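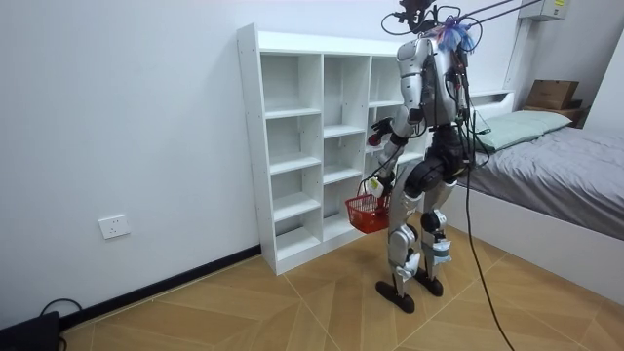
Graphite and small magnets: getting along with both in a home workshop

I have been tinkering with electronics at the end of the garage for a good many years now, and of all the odds and ends in my drawers the ones people ask me about most are the graphite powder and the little neodymium magnets. Both are cheap, both are wonderfully useful, and both can make a dreadful nuisance of themselves if you let them wander. So I have put my habits down in one place, in no great order, and you are welcome to whichever of them suit you.

Graphite first. It is a lovely dry lubricant for locks, drawer runners and the screw thread on an old vice, and a tiny puff is nearly always enough. Do remember that it conducts electricity. I keep mine in a lidded jam jar on the bottom shelf, well below the soldering bench, and I never open it on the same day that I have a circuit board out. If you do spill some, please don't blow on it! Turn off any fan, lay a damp sheet of kitchen paper over the top, press gently and fold it inwards. A second sheet usually gets the rest.

A soft pencil (a 6B is ideal) will do for most small jobs and saves you the powder altogether. Rub it along the teeth of a stiff key, work the key in and out of the lock a few times, wipe it and do it again. My garden gate has had this treatment every November for as long as I can remember, and it still turns sweetly.

You can also draw a resistor with that same pencil, which children enjoy no end. Scribble a thick, dark bar on plain paper and touch the meter probes to either end. My last one came out at 3,442 ohms, and after I had rubbed a little of it away with my thumb it read 3,612. Go over the line again and the figure drops.

Now the magnets. Store them in pairs with a slip of card between, in a wooden or plastic box, and keep that box away from bank cards, mechanical watches and anybody with a pacemaker. They must be kept right out of reach of small children too, as swallowing them is very dangerous indeed – if you even suspect it has happened, go straight to hospital. To part two strong ones, slide them sideways over the edge of the bench and don't try to pull them straight apart. I have had the blood blister, and I don't recommend it.

For picking up steel filings, put the magnet inside a small freezer bag before you start. Sweep it over the bench, hold it above the bin, turn the bag inside out and the filings stay in the bag. Without one you will be picking whiskers off that magnet until Christmas.

Heat spoils them, by the way. Ordinary neodymium begins to weaken for good somewhere past 80 degrees, so let glue set in its own time and leave the heat gun on its hook.

Labels are worth the bother as well. I write the size and the date I bought them on a strip of masking tape, and stick it on the lid and the box both – lids do get swapped.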